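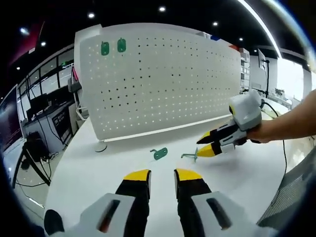 Where Do Our Small Things Go? A Term Project on Household Storage

Our group started this project in October, after a long lunchtime talk about how much time all of us lose looking for scissors, tape and spare keys. We wanted to know whether the way people store small things at home changes how easily they find them again, and we were lucky that so many families in Gerkar were kind enough to let us ask.

We handed out 300 short surveys through the Katiyar Street library and the Thursday market, and then visited 8 households that said they wouldn't mind a few nosy students in the kitchen. At each home we asked the family to list every small item they kept for "someday" and to tell us where it lived. The lists came to 3,318 items altogether, and typing them up took much longer than any of us had planned (our poor spreadsheet froze twice!).

Drawers were the favorite by a wide margin, and also the place people complained about most. Families who hung things on a wall, on hooks or a pegboard, told us they found their tools faster, although several admitted that the hooks themselves tended to fall out and go missing. One grandmother in Badedov keeps her buttons in old tea tins sorted by color, and she found the one we asked for before we had finished asking.

We would have liked to time people properly, with the same items in every home, and we'd do that if we had another term. Our sample also leaned toward larger families, so students living alone are hardly in it at all.

The printing was paid for by a small grant from the Ganent Fund, and we are very grateful for it. The full item list is kept in a binder in the classroom, next to the window, and anyone is welcome to borrow it.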